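News > Products > Tables

Last updated: Monday, 9:40 a.m.

Kisari Adds Round Wooden Table to Pleravura Line

Furniture maker Kisari will begin shipping a round wooden table in March as part of its Pleravura line for small dining rooms and break rooms. The top is joined from planks and finished in a warm honey brown, with the grain left visible.

The table is sold under model number 1269 and ships in one carton. Assembly takes four bolts and the supplied hex key. The finish is a hard-wax oil applied in two coats and cured for 7 days before packing. Scratches can be sanded locally and re-oiled without stripping the whole top.

"Seams between planks will show slightly, and they should," said Ekrem Türkmen, product manager at Kisari. "Boards are matched for width – color is allowed to vary from one to the next."

For routine care, Kisari recommends a soft dry cloth or plain tissue. Spills should be blotted first, then wiped along the grain. Ammonia cleaners will dull the oil.

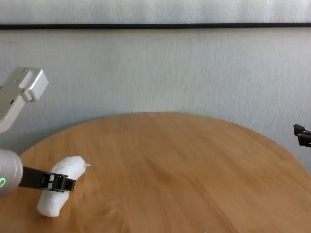
The first run is limited to 400 tables. Orders are handled by Rultell, which also stocks the maintenance oil under part number 804. Kaplan showrooms will carry a floor model from the same month.

Comments (3)

dmorrow: Is the oil included or extra?

Patrice L.: Extra, according to the Rultell store. One can did two coats on my older Pleravura.

benchside: Any plans for an oval one? Round doesn't fit our room.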